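**Talk notes: headsets for the support floor, what we lerned** (18 min, leave time for Q's)

- start w/o slides. Who has a drawer of dead headsets? Wait for hands.
- 50 seats at Workdale, 2,796 tickets in October, too many tagged "audio"
- thank Gheorghița Văduva, she pulled the ticket list
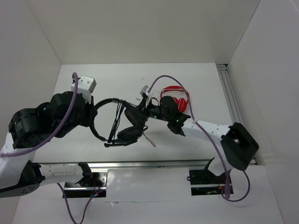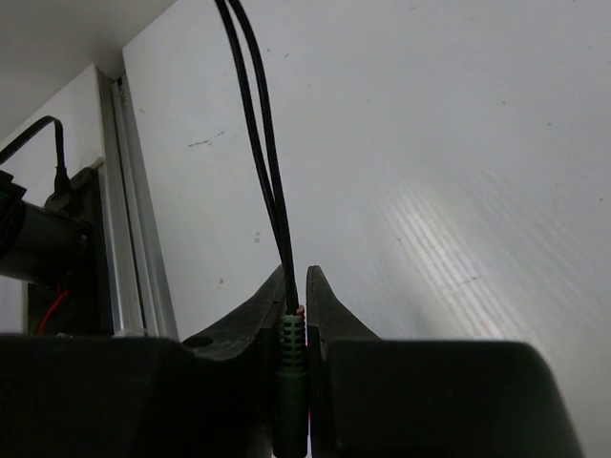
Plugs first. Most "broken mic" tickets were never a broken mic. Analog headset on an older desktop = two sockets, green for sound out, pink for mic. People push one in, get sound, think they're done. Then the caller can't hear them. Go slow on the colors, point at the pink tip on the cord of the black headset, then the green plug up close. Also the ribbed collar on the green one: hold THERE when you pull, not the wires. Say it twice.

**Cords**

- two thin wires into one collar, bends hard behind a desk
- chair wheels. Tell the Vistov office story (short version!!)
- hang it by the headband, cord loose, no tight wrapping round the ear cups

**Boom mic**

- corner of the mouth, two fingers away
- not under the chin. Not up on the forehead
- foam covers: swap when they go crumbly, Sima has spares in the supply closet

**Over-ear or on-ear?**

- floor voted over-ear, glasses wearers less sure
- budget was 2,000, Fikix quote came in under, dont read out the line items
- laptops w/ a single combo socket need the splitter adapter. Order WITH the headsets, we forgot

Live bit: swap the plugs on purpose, ask the room what's wrong. Needs speaker volume up, check before lunch

Q's likely: wireless? (next year maybe). Can I bring my own? (yes, you fix it)

Leftover adapters on the back table, take one on the way out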